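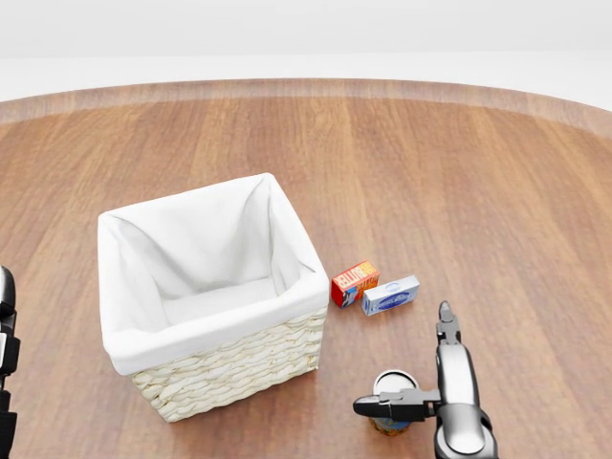
Szu-yu Lau has heard the question often enough to answer it before it is finished: no, a machine cannot put away a family's groceries yet, and anyone who promises one by the holidays should be asked how many times they have tried it.

Grerkow tried it 300 times. The company today released results from its grocery packing trials, run in simulation with two robot arms at a round wooden table. The task is to move a few pantry and refrigerator items, among them a carton of butter and a can, into a fabric-lined wicker basket.

DURINCOMBE, September 14, 2024 — In the 300 trials, the arms placed every item in the basket 284 times. In 274 of those, the items also went in without being dropped or tipped over on the way. The other 10 were counted as finished but untidy.

Grerkow counts a trial as failed if any item is left on the table when time runs out. Most of the 16 failures involved flat boxes. A box lying on its broad side gives a two-fingered gripper little to hold, and when it rests against another package the arm often pushes both. Cans were easier once the gripper was lined up over the lid.

"These are decent numbers for one basket on one table," said Ming-te Tu, who leads the trials. "A kitchen counter has mail on it, and a wet sponge, and somebody reaching past you for a glass. We have not tested any of that."

The company said the results do not support a household product at this time. Shop-floor work is closer. Packing a known set of goods into a known container is a job many small stores do by hand every morning, and the goods change slowly enough for a system to be checked against each one before it is used.

Speed is still a problem. The arms take almost 10 times as long as a person to fill the basket, and the trials did not include bags, produce, eggs or glass jars. Soft items will be added in the next round. The basket's cloth lining will stay, as folds in fabric are one of the harder things for the software to plan around.

Simulated results do not carry over fully to real equipment. Grerkow plans to repeat the same trials on physical arms at its Flillatham workshop and will publish those figures whether they are better or worse. Ristić, a grocery supplier, has agreed to provide the test goods.

A full table of results, including a list of failed trials by item, is available from Grerkow on request. Media inquiries should be sent to the company's press office in Durincombe.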